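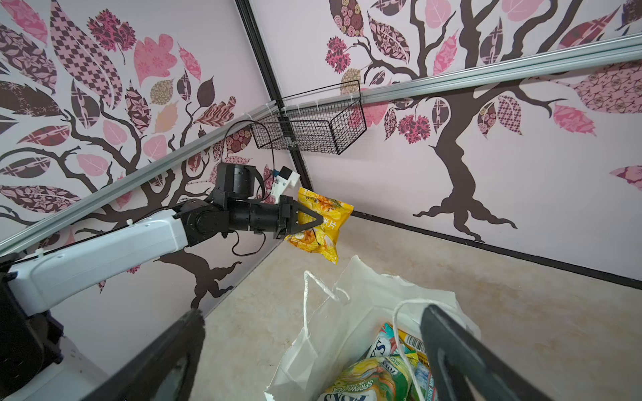

Page last changed: 8 Jan 2002

Fivgate Filled Carrier — mixed snacks and drinks

A white shopping bag with two handles, filled with packeted drinks. It is sold ready filled for office parties, coach trips, school fetes and raffle prizes. You can also buy the bag empty and fill it yourself.

What goes in

Drinks go in first. In most carriers these are pouches, such as the Spring Tea with the citrus design. Boxed sweets come next, stood on edge so the name can be read from above. Bags of crisps, rice snacks and other light packets go on top or down the sides where there is a gap. Nothing is wrapped separately and we do not add tissue or shredded paper.

The mix changes with what is in stock at the Rinach shop. We do not take orders for particular flavours, but you can ask for one of these:

Standard: drinks, sweets, savoury snacks
No drinks: sweets and savoury snacks only
No sweets: drinks and savoury snacks only

Please read the labels on the packets before handing them out, especially where children or people with allergies are concerned. Several of the snacks are imported and the main wording may not be in English. We can send the list of ingredients for any line on request.

Weight and handling

The large carrier holds four kilos. The small one takes 900 g and is meant for one person. Do not hang a full carrier on a hook overnight. Stand it on the floor or a table with the top open and keep it away from radiators. The top edge softens and creases with use — if you want it crisp for a prize table, leave filling it until the day.

Both sizes fold flat when empty.
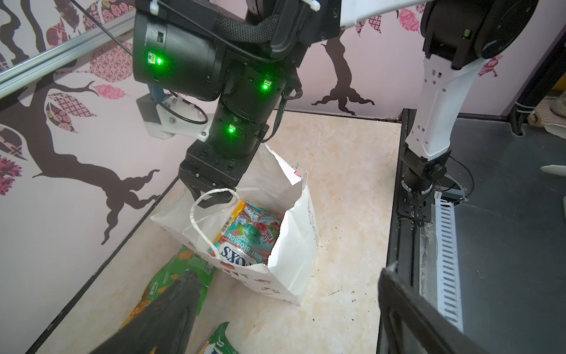

One customer in Rinach writes that the large carrier was fine for the walk home but that a box of sweets had slid under the drinks by the time it was unpacked, and the corner was dented. Would it be better to put the box in last?

It depends on the box. A tall one holds its place if the drinks are packed tight on both sides of it. A short or flat one should go in after the drinks, with a bag of crisps over it. We have passed the point on to the packing table.

Ordering

Filled carriers are made up in March and again before the summer holidays. At other times please allow two weeks. The smallest order is four carriers, which can be a mixture of sizes. Orders of 100 or more are packed at Prodberg and sent out from there, so collection from the Rinach shop is not possible for these.

Empty bags are sold flat in packs of 100, one size to a pack. We also keep the Beyene tie-on labels, plain white, for writing names or raffle numbers.

Returns

Empty bags can be returned if the pack has not been opened. Filled carriers cannot be returned, but tell us if a packet has split or a drink has leaked and we will replace it.

Related pages
Fivgate small carrier, empty
Fivgate large carrier, empty
Beyene tie-on labels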